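About Grelton Kitchen School
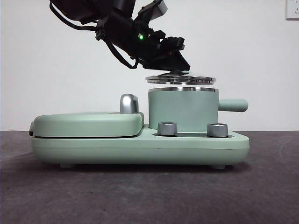 Grelton started with breakfast, and breakfast is still what we like teaching best. Our founder, Quyên Tiêu, spent her first year in the town cooking in a rented room with one socket and a windowsill, and she found she could feed herself rather well on very little. Her neighbours on Pettigrew Street began knocking to ask how (the smell of ginger and spring onions does travel), and before long there were 3 of them squeezed round her table every morning with their sleeves rolled up.

We've grown a bit since then! These days we have a proper teaching kitchen above the old Tramine shop, with roughly 50 people coming through the door in a busy month, and last November we moved the long cupboard at last so that two people can get past each other with hot soup. We still cook small, though. Most of our classes are built around compact worktop cookers, the sort with a pot at one end and a flat lidded plate at the other, and you'd be surprised what a good supper you can get out of one: rice porridge, a pan of lentils, toasted sandwiches, eggs done any way you please.

Everyone is welcome, whether you have just left home, are cooking for one again after many years, or simply never got the hang of it. You don't need to bring anything except an apron and a tub for leftovers. We keep groups little, we eat what we make, and we all wash up together afterwards, which is often when the best conversations happen.

Our recipe cards are kept in the Curnano room, next to the kettle. There are 2,666 of them at present, many in Quyên's own handwriting and a good few splashed with soy sauce, and you may copy out as many as you like. Morning classes begin at half past nine and the kettle goes on at nine, so do come early if you fancy a chat.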